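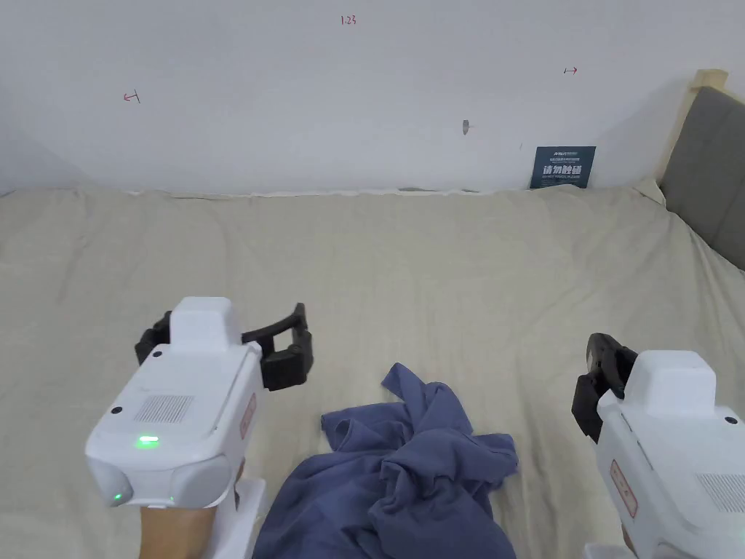
1/
빨래 개기 프로젝트 타래 드디어 시작합니다!! 우리 동아리(Astell, 학교 로봇 동아리예요)가 이번 학기 내내 붙잡고 있는 거. 침대 위에 구겨진 남색 천 하나 놓고 양손에 그리퍼 하나씩 들고 씨름하는 게 요즘 제 일상이에요. 길어질 것 같으니까 뮤트하실 분은 지금 하세요 ㅋㅋ

2/
목표는 간단해요. Flumdale이라는 학생 대회가 있는데 올해 과제 중 하나가 "침대 위에 아무렇게나 던져진 옷을 개서 한쪽에 쌓기". 처음 공지 읽었을 때 다들 오 쉽겠는데? 했거든요. 그때의 우리를 좀 말리고 싶다.

3/
우리 쪽 방식은 사람이 그리퍼를 직접 손에 쥐고 개는 동작을 잔뜩 기록한 다음에 그걸로 정책을 학습시키는 거예요. 로봇 팔은 학습 끝나고 나서야 등장합니다. 그래서 로봇 동아리인데 학기의 절반은 사람이 침대 앞에 서서 옷을 개고 있어요. 엄마가 보면 집에서나 하라고 하실 듯.

4/
제가 맡은 건 데이터 수집이랑 정리. 코드 짜는 애들은 따로 있고 저는 개고, 구기고, 또 개고, 파일 이름 확인하고, 망한 거 지우는 사람입니다. 지원할 때 "꼼꼼한 사람 우대"라고 적혀 있었는데 그게 이 뜻이었어요.

5/
목표량은 에피소드 3000개. 에피소드 하나 = 옷 하나를 처음부터 끝까지 개는 기록 하나. 학기 초 회의 때 누가 화이트보드에 3000이라고 쓰고 동그라미 쳤는데 아직 안 지워졌어요. 볼 때마다 눈을 피하게 됨.

6/
손가락 다섯 개로 개던 걸 집게 두 개로 개려면 진짜 다른 운동이에요. 젓가락 처음 배울 때 느낌인데 그 젓가락이 묵직한 상자에 달려 있다고 생각해 보세요. 첫날은 소매 한 번 잡는 데도 한참 걸렸어요.

7/
제일 어려운 게 뭐냐고 물어보시면 저는 무조건 첫 잡기예요. 개는 동작 자체는 며칠 하면 손에 붙거든요? 근데 뭉쳐 있는 옷을 딱 봤을 때 이게 목인지 밑단인지 소매인지 그냥 주름인지... 사람 눈으로도 모르겠는데 모델한테 알아내라고 하는 거잖아요.

8/
어두운색 천이면 더해요. 주름 그림자가 천 색에 묻혀서 층이 잘 안 보여요. 천이 겹겹이 꼬여서 가운데가 불룩 솟아 있으면 거기가 제일 잡기 좋아 보이는데, 막상 잡으면 세 겹이 같이 따라 올라옵니다. 함정이에요 함정.

9/
그래서 저희가 정한 규칙: 불룩한 데 말고 밖으로 삐져나온 끝자락부터 잡는다. 뾰족하게 나온 꼬리 같은 거 하나는 거의 늘 있거든요. 그걸 집고 살살 들면 나머지가 자기 무게로 풀려요. 안 풀리면 내려놓고 다른 쪽 끝.

10/
이 규칙 만드는 데 회의를 두 번 했어요. 한쪽은 "사람이 하던 대로 자연스럽게 하자"였고 다른 쪽은 "사람마다 다르게 하면 모델이 헷갈린다"였고. 저는 처음엔 자연스럽게 파였는데 데이터 다시 돌려보고 조용히 전향했습니다 ㅎㅎ

11/
왜냐면 같은 옷을 두고 누구는 어깨부터 찾고 누구는 밑단부터 찾아요. 둘 다 잘 개요! 근데 둘을 섞어서 학습시키니까 로봇이 어깨랑 밑단 중간쯤에서 멍하니 멈춰 있음. 뭔지 알죠, 냉장고 문 열고 뭐 꺼내려 했는지 까먹은 사람. 딱 그거.

12/
지금 학습 중인 정책 이름은 Pisau예요. 버전 1은 이름도 없이 그냥 "그거"였고요. 이름 붙이고 나니까 정이 들어서 잘 안 되면 괜히 미안해요. "Pisau가 오늘 컨디션이 안 좋네" 같은 말을 다들 아무렇지 않게 합니다.

13/
Pisau 첫 학습은 에피소드 700개로 했어요. 결과는... 펼치기는 의외로 하더라고요? 끝자락 잡고 들어서 펼치는 데까지는 와 소리 나왔어요. 그다음에 반으로 접는데, 접고, 또 접고, 또 접어요. 멈출 줄을 몰라요. 티셔츠가 벽돌이 됨.

14/
원인 찾느라 기록을 하나씩 다시 봤는데 우리가 문제였어요. 다 갠 다음에 예쁘게 보이려고 톡톡 누르고 모서리 다듬고 하는 버릇이 다들 있었던 거죠. 끝이 어디인지 기록에 안 남아 있었어요. 로봇 입장에서는 계속 뭔가를 하고 있으니까 계속 하는 게 맞지.

15/
그 뒤로 규칙 추가: 다 갰으면 양손 벌리고, 들고, 잠깐 가만히. 이 "잠깐 가만히"가 너무 어려워요. 사람은 옷 앞에서 가만히 있지를 못해요. 모서리 삐뚤어진 거 보이면 손이 나가요. 저만 그런가요?

16/
버린 에피소드 얘기도 해야지. 지금까지 제가 직접 보고 버린 게 103개예요. 아까운데 버려야 돼요. 이유별로 좀 적어볼게요, 혹시 비슷한 거 하시는 분 있을까 봐.

17/
버린 이유 하나. 손이 천에 닿음. 그리퍼로만 해야 되는데 답답해지면 쥐고 있는 손 새끼손가락이 슬쩍 나와서 천을 눌러요. 본인은 모름. 기록 보여주면 "내가??" 합니다. 제가 제일 많이 했어요.

18/
버린 이유 둘. 이불보까지 같이 집음. 침대 위에 깔린 게 옷이랑 재질이 비슷하게 부드러우니까 집게 끝을 조금만 깊이 넣어도 시트가 같이 딸려 와요. 시트에 주름이 확 잡히고 옷도 같이 밀리고, 그럼 그 판은 끝.

19/
근데 이건 조금 고민 중이에요. 시트 조금 딸려 왔다가 놓고 다시 잡는 건 오히려 배우면 좋은 동작 아닌가? 실패에서 돌아오는 법을 알아야 대회에서 버티잖아요. 그래서 지금은 "집었다가 스스로 놓고 다시 잡은 것"은 살리고 "집은 채로 끝까지 밀고 간 것"만 버려요.

20/
버린 이유 셋. 시작이 너무 착함. 몇 번 하다 보면 지쳐서 옷을 구길 때 은근히 펴기 쉬운 모양으로 구겨요. 무의식이 무서운 게, 본인은 막 구겼다고 하는데 보면 소매 두 개가 양쪽으로 얌전히 나와 있어요 ㅋㅋㅋ

21/
그래서 구기는 사람과 개는 사람을 나눴습니다. 구기는 사람은 악의를 가지고 구깁니다. 비틀고 꼬고 안에다 소매 쑤셔 넣고. 이 역할 인기 엄청 많아요. 시험 기간에는 거의 쟁탈전.

22/
대신 개는 쪽은 구기는 쪽을 원망하게 됨. 제가 한번은 목 부분이 안으로 두 번 말려 들어간 걸 받았는데 펼치는 데만 한세월이었어요. 그 판은 살렸어요. 나중에 보니까 엄청 좋은 데이터더라고요. 분하다.

23/
점심 먹고 와서 이어서 씁니다. 답글로 그리퍼 무겁지 않냐고 물어보신 분! 하나씩은 괜찮은데 양손으로 오래 들고 있으면 팔뚝이 와요. 저는 팔꿈치를 몸에 붙이고 하는 걸로 바꾸고 나서 훨씬 나아졌어요. 동작도 덜 떨려서 일석이조.

24/
그리고 침대 높이가 은근히 허리를 조져요. 서서 하면 숙여야 되고 무릎 꿇으면 안쪽까지 팔이 안 닿고. 요즘은 무릎 밑에 방석 깔고 옷을 앞쪽에 가깝게 놓고 하는 중. 방석은 제가 집에서 가져왔습니다, 동아리비로 청구 안 했어요 (할까?).

25/
앞쪽에 가깝게 놓는 건 부작용이 있었어요. 옷이 늘 같은 데 있으니까 Pisau가 옷을 안 보고 위치만 외워버림. 대회 심판이 옷을 구석에 던지면 그냥 허공을 정성껏 개고 있을 게 눈에 보여서... 지금은 놓는 위치를 뽑기로 정해요.

26/
뽑기는 종이쪽지예요. 로봇 동아리인데 종이쪽지. 처음엔 난수 프로그램 짜자고 했는데 그리퍼 들고 있으면 키보드를 못 쳐요. 쪽지는 구기는 사람이 뽑아서 읽어주면 되니까 이게 제일 빨랐어요.

27/
참고로 개는 방법 자체는 Šťastný 방식이라고 우리끼리 부르는 걸 써요. 예전 선배들이 남겨둔 메모에 그 이름으로 적혀 있던 순서인데, 세로로 반, 소매 안으로, 밑에서 위로 한 번, 다시 한 번. 발음을 다들 다르게 해서 회의 때 세 가지 버전으로 들립니다.

28/
가게에서 개는 것처럼 뒤집어서 양옆을 안으로 접는 방식도 해봤는데 집게로는 무리였어요. 뒤집는 순간 다 흐트러져요. 집게 두 개가 동시에 같은 속도로 움직여야 되는데 오른손잡이면 왼손이 늘 한 박자 늦음.

29/
왼손 얘기 나온 김에. 다들 왼손 그리퍼를 누름돌처럼 쓰려고 해요. 왼쪽은 그냥 벌린 채로 대기하고 오른쪽만 바쁨. 나쁜 건 아닌데 전부 그렇게 하면 로봇도 왼팔은 놀아요. 그래서 하루 중 한 타임은 왼손부터 잡기로 시작합니다.

30/
왼손부터 하는 타임은 에피소드가 유독 길어요. 느리고 답답하고 중간에 한숨 소리도 들어가 있고. 소리는 학습에 안 쓰니까 다행이죠. 쓰면 로봇이 한숨부터 배울 듯.

31/
배터리 체크 안 하고 시작했다가 중간에 꺼진 적도 있어요. 초록불 들어와 있나 보고 시작하는 게 이제 습관이에요. 왼쪽 보고, 오른쪽 보고, 시작. 횡단보도 건너는 것처럼요.

32/
집게 손가락 끝도 수시로 봐야 돼요. 보풀이 껴요!! 옷에서 나온 보풀이 마디 사이에 껴서 어느 순간부터 천이 미끄러지기 시작하는데, 그걸 모르고 "왜 오늘따라 못 잡지" 하면서 반나절을 보낸 적이 있습니다. 지금은 안 쓰는 칫솔 하나가 상시 대기.

33/
칫솔은 꼭 마른 채로 쓰세요. 물 묻혀서 닦았다가 물기 남은 채로 잡으니까 미끄러지는 느낌이 완전 달라졌어요. 그 타임 기록은 쓸까 말까 하다가 따로 빼놨어요. 폴더 이름은 "애매".

34/
"애매" 폴더가 점점 커지는 게 요즘 제 걱정거리예요. 버리긴 아깝고 넣긴 찝찝한 것들. 기준을 글로 써놔야 되는데 쓰려고 앉으면 애매한 게 왜 애매한지 설명하기가 애매해요.

35/
두 번째 학습은 규칙 다 정리한 뒤에 새로 모은 걸로만 했어요. 376개. 처음보다 훨씬 적죠? 양이 반 좀 넘는 정도인데 이번엔 멈췄어요. 접고, 접고, 팔 들고, 가만히. 다 같이 소리 질렀다가 옆방에서 조용히 해달라고 왔음.

36/
모양은 아직 처참합니다. 한쪽이 삐져나온 만두 같아요. 그래도 멈춘 만두예요. 멈출 줄 안다는 게 이렇게 기특할 일인가 싶은데 기특하더라고요.

37/
다만 어두운색 옷에서는 여전히 첫 잡기가 흔들려요. 밝은색은 끝자락을 꽤 잘 찾는데 남색이나 검정이면 그리퍼가 다가가다가 움찔, 물러났다가 다시 움찔. 그래서 이번 주는 계속 어두운 천 위주로 모으고 있어요.

38/
조명을 바꾸면 되지 않냐는 의견도 있었는데 대회장 조명을 우리가 못 고르잖아요. 우리 조명에만 맞춰놓으면 거기 가서 울 거예요. 대신 모으는 시간을 흩어놨어요. 아침조, 오후조, 밤조. 저는 밤조입니다. 자원했어요 (아침에 못 일어남).

39/
밤 10시쯤 되면 집중력이 떨어져서 동작이 대충대충이 되는데, 이게 또 개인차가 커요. 저는 피곤하면 빨라지는 타입이라 나중에 보면 천을 거의 던지고 있어요. 그래서 밤조는 한 타임 하고 무조건 쉬고 바꿔줘요.

40/
아까 답글 중에 "그냥 반팔 말고 수건으로 시작하면 안 되나요"라는 질문 있었는데 저희도 시작은 수건이었어요! 수건은 네모나서 모서리만 찾으면 끝이라 금방 됐거든요. 거기서 자신감이 너무 붙어서 티셔츠를 얕봤다는 게 문제.

41/
동아리에서 비슷한 거 해보려는 분들한테 하나만 말하자면, 모으기 시작한 첫날 저녁에 꼭 다 같이 앉아서 기록을 돌려보세요. 우리는 한참 쌓고 나서 봤어요. 그래서 앞쪽 데이터는 제 새끼손가락이 거의 주연입니다.

42/
그리고 메모를 기록 바로 옆에 남기세요. 단톡방에 "방금 거 이상함"이라고 쓰면 나중에 방금이 언제인지 아무도 몰라요. 저희 단톡방에 "방금 거"가 너무 많아서 하루 날 잡고 시간 대조하면서 찾았어요. 다시는 안 하고 싶은 일.

43/
다음에 할 일은 쌓기예요. 하나 개는 건 이제 좀 하는데 갠 걸 들어서 옆으로 옮기면 가는 길에 풀려요. 밑에 집게를 넣어서 받쳐 들지, 한쪽을 잡고 시트 위로 끌고 갈지 의견이 갈리는 중. 저는 끌기파인데 이번에도 전향할 가능성 있음.

44/
끌기로 하면 시트가 또 따라와요. 알아요. 답글 달지 마세요 ㅋㅋㅋ 내일 두 방식 다 해보고 결과 여기다 이어서 올릴게요.

45/
저 이제 밤조 들어가요. 오늘 구기는 사람이 누군지는 아직 몰라요. 제발 목만 안으로 말지 말아주라.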